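Kitchen » Baking » Tips and Tricks

Proving bread in a cold kitchen

Posted 31 January 2024 by Farna
21 comments | 30 shares

My kitchen in January is no place for bread dough. The window over the sink lets in a draught you could fly a kite in, and for years I gave up on loaves from Christmas until March. Not any more! I've had the loveliest winter of baking, and most of it comes down to finding the dough a cosy spot and leaving it alone.

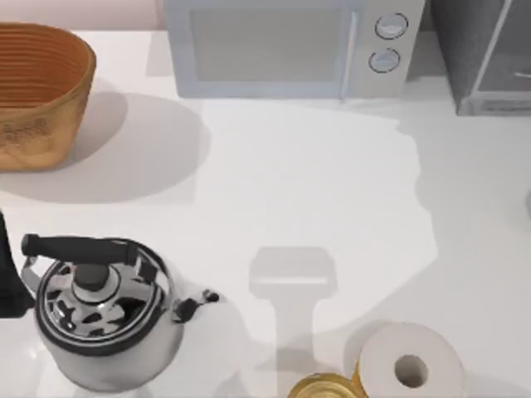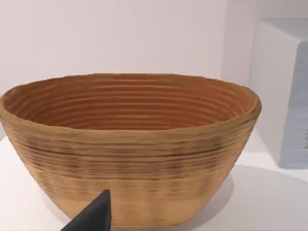

My favourite trick is the mug of hot water. Boil the kettle, fill a big mug, stand it at the back of a switched-off microwave and pop the dough in next to it with the door shut. It makes a lovely warm, steamy little cupboard! Swap the water when it cools (I do this every 30 minutes or so) and stick a note on the door, so that the next person wanting soup doesn't switch it on with your dough inside.

Warm the bowl too. I used to skip this and it makes such a difference – swirl hot tap water round it, tip it out, dry it well and then put your dough in. Thick, heavy bowls hold the warmth longest, but they also stay cold longest if they've come straight out of a chilly cupboard.

Then there's the water in the dough itself. In summer I use it straight from the tap, but in winter I want it just warm on my wrist, like a baby's bath. For a small loaf with 300 g of flour I add an extra pinch of yeast as well, no more, or it starts to smell like a brewery.

If you're using a proving basket, rice flour is brilliant for dusting. Rub it right down into the grooves with your fingers, then shake out the extra. Afterwards, let the basket dry out completely and knock it clean with a stiff brush. Please don't put it away damp, I lost a good one to mould that way.

And if it still won't rise? Give it another 2 hours before you despair. Mine once took over half a day and made the best toast I've ever eaten!

Next time I'll be having a go at rye.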